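Workshop tips: good habits for a two-arm robot bench

I keep these rules on a sheet next to the computer. They are for a small home workshop with two arms sharing one table, but most of them we now use in the simulator also. My neighbor Trilok Chauhan asked for a copy, so I typed it clean.

Before you start

Clear the table of everything that is not in the job. Screws, pencils, the coffee cup. Put each part flat where the arm can reach it without stretching to the full length.

Decide which arm goes first and write it down. If both arms have work in the middle, one must wait outside until the other is finished there. Raimonds Jaunzems paints a line on his table for this. I use tape, it is easier to move.

Run every new job in simulation first, at slow speed, and from more than one camera view. A finger that looks far from the other arm in one view can be very near in the next one.
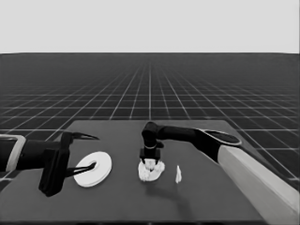

Keep the speed low until the whole job went through without a stop. I count only complete runs. On my old Dronton controller the log holds 2,000 lines, then it writes over the oldest ones, so save it before you go for lunch.

While it runs

Stay out of reach of the arms. The stop button must be on your side of the table, and your hand must be free to press it. No gloves with loose strings, no long sleeves, no headphones.

Do not reach in to straighten a part. Stop the job, wait until both arms stand still, then move the part. I know it is only a small part. Stop anyway.

For ring parts, check how the finger goes into the hole before you allow any lifting. For parts with an uneven edge, press lightly first and increase the force in small steps.
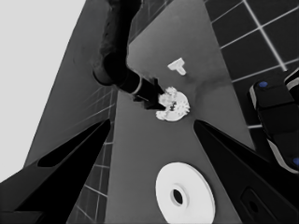
The ring in front, the uneven part under the arm, and the small T-shaped piece farther up the table.

Give small pieces their own place, with free table on all sides. Brigitta Lanz recommends to leave two finger widths, and in October I changed my own sheet to the same.

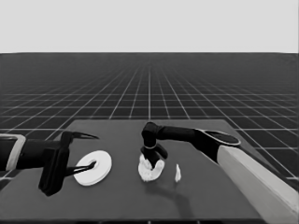
If you change the fingers, change also the measurements in the program. This is the mistake I made most often. The new fingers from Šimek were a little longer than the old ones and I scratched the table the same evening.

After the job

Send both arms to the rest position before you switch off the power. Wipe the fingers with a dry cloth and look for cracks at the tips. Write in the notebook what you changed, even if it was one number.

Save the simulation file under a new name each time. Mine are numbered, and the last good one is 2,604.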